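A January open day at Dustell, Sketport

781 shares

I've been going past the Dustell works on the train for years and always wondered what it was like behind that long brick wall, so when my friend Arturo Cocco rang to say they were opening up for a day in January I said yes before he'd finished the sentence. They make tableware - picnic cups, school dinner bowls, those divided plates that nurseries go through by the hundred - and if you grew up in this part of the world you have almost certainly drunk weak squash out of something of theirs.

We got the early train from Kotdale, which was freezing (the heating in our carriage was stuck off and Arturo had only brought a thin jacket, having decided the night before that it would be mild). Sketport station is at the wrong end of town for everything. You come out by the bus stands, go down past the fish market and then it's a good walk along the harbour road, with the wind coming straight at you. There's supposed to be a shuttle bus. We saw it go past twice, full both times.

At the gate they gave us a sticker and a leaflet and a token for the canteen, and off we went with a group of people who mostly seemed to have worked there once or had a mum who did. That made it, I think! Our guide would start explaining something and a voice from the back would say no love, that was the old press, they moved it in the big freeze, and off the two of them would go. 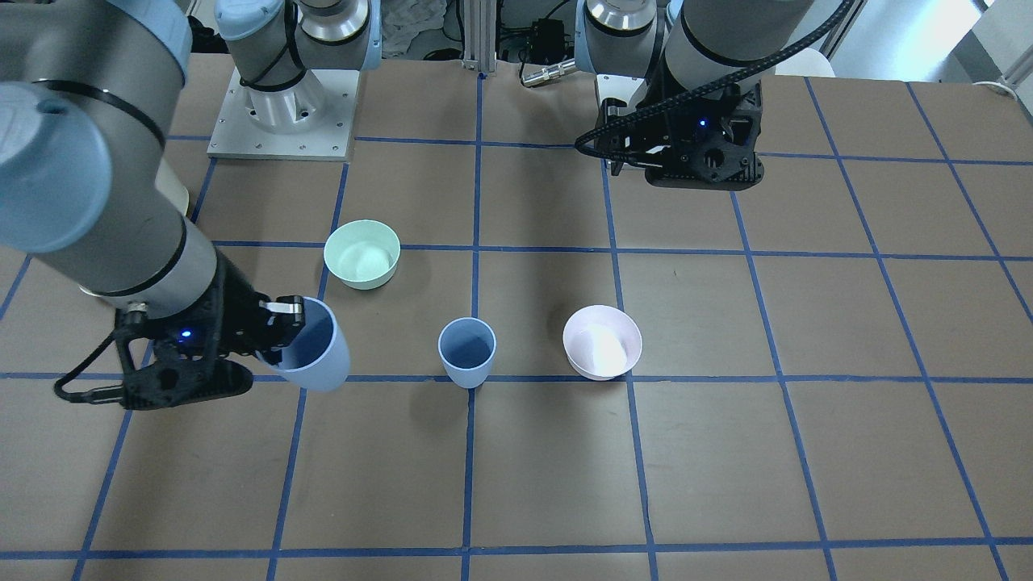 A pale blue cup and plenty of blue tape.

The moulding hall is the bit everybody comes for. It's warm, thank goodness, and much louder than I expected, a sort of steady thump with a hiss on the end. The smallest machine there turns out 4000 cups in a shift, and we all stood watching them drop into the tray like children at a fish tank. You're not allowed to touch them at that point, though you badly want to. The colour goes in as little pellets, and the woman who mixes it let us run our hands through a tub of the stuff. She told us the pink is the awkward one. It shifts depending on the weather, or so she swears, and she keeps a bowl from every batch on the windowsill to see how it fades.

After that there's a display of the old ranges, in glass cases up a flight of metal stairs. My favourite was Veloso, a set they made for caravans, with mustard-coloured saucers that clip under the cups. My aunt had these! I had completely forgotten them until I saw that clip, and then I could remember the exact click it made and the way one of them always pinged off under the gas ring. Arturo was less moved. He'd found a case of egg cups shaped like lighthouses and wanted to know if they were for sale (no).

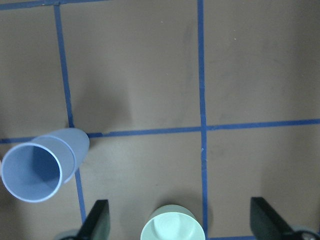 Two cups, one on its side.

Lunch was in the works canteen and I can report that the pie was excellent and the peas were not. It's 5 pounds for a hot dinner and a pudding if you go over what the token covers, and they keep the tea coming. We shared a table with a couple from up the coast who collect picnic sets and had brought photographs of their shelves. Lovely people. They said to get to the seconds shop before the afternoon groups came through, so we bolted our crumble and went. 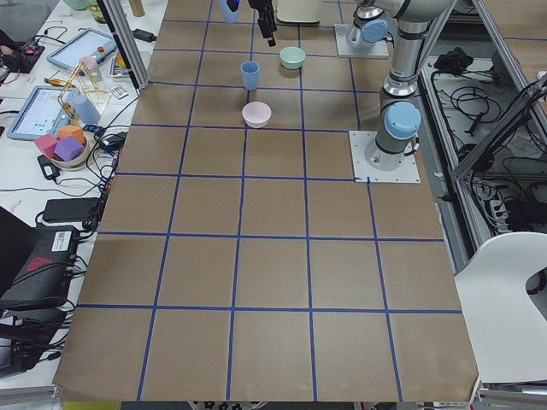
The seconds shop is really a shed with trestles in it, and by the time we got there it was already three deep at the bowls. Everything is priced by the crate. Most of it has nothing much wrong with it, just a cloudy patch or a rim that's a shade off, and I came away with far more than I could sensibly carry on a train. Take a proper bag. The ones they sell at the till have string handles and mine went on the harbour road, right outside the chip shop, with a queue looking on.

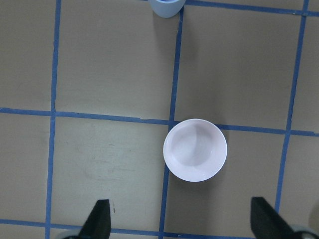 Oratile Khumalo

If you're thinking of going next time, the last entry is at 2 in the afternoon and they do mean it, we saw a family turned away at five past. Wear flat shoes for the metal stairs, because they're open treads and they check. The ground floor is all level and there's a lift to the display if you ask at the gate, but it's round the side and not signposted.

We finished up in a café by the station with steamed-up windows, waiting for the train back to Kotdale and passing a bag of chips between us (they didn't seem to mind). Arturo bought a tea towel with the old Dustell sign on it and has already spilled paint on it. I've put my cups on the shelf over the kettle and am using them every day, even the wonky one.

5 comments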